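Sunday, July 9, 2023
Gripper comparison in sim, kitchen counter setup

Picked up the Tirner vs. Hastmont comparison left over from May. Same arm, same controller, only the end effector swapped. Wrist view recorded for both.

Setup
Counter scene with the marble top, utensils placed by the randomizer. Target is the fork. 25 trials per gripper, seed list shared. Physics step left at the May value so the old runs can still be compared. Grasp pose comes from the Vistier planner, no hand tuning.

Tirner (parallel plates)
Missed 7 of 25. Most misses are on the approach: the planner picks a point on the neck, where the fork tapers, and one plate touches before the other. The fork yaws and the close command finishes on nothing. Approaches on the wide part of the handle went fine. Closing force makes little difference over the range I tried.

Hastmont (parallel plates, padded)
Missed 2 of 25. Pad friction is set much higher in this model, so the result says as much about our contact parameters as about the hardware. Need to rerun with matched friction before anyone quotes the number.

Wrist camera
Mount offset was wrong in the config for the first batch. Fixed and reran; the counts above are from the rerun. With the fork between the two fingers the tines come down close to the top of the gripper body in the wrist view, and the segmentation mask tends to merge them with the dark housing. The handle segments cleanly against the marble. 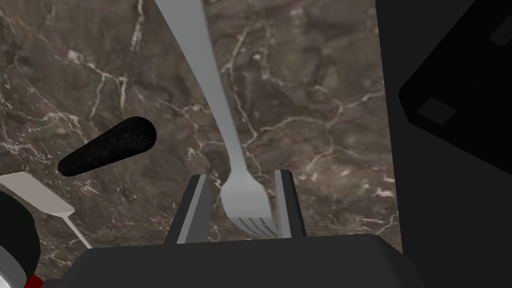 To do
Match pad friction and repeat both sets.
Bar the neck region in the Vistier grasp sampler.
Try a lighter housing material to see if the mask separates at the tines.
Ask Obradović for the measured pad coefficients. The ones in our file have no source.
Log finger contact times separately, left and right.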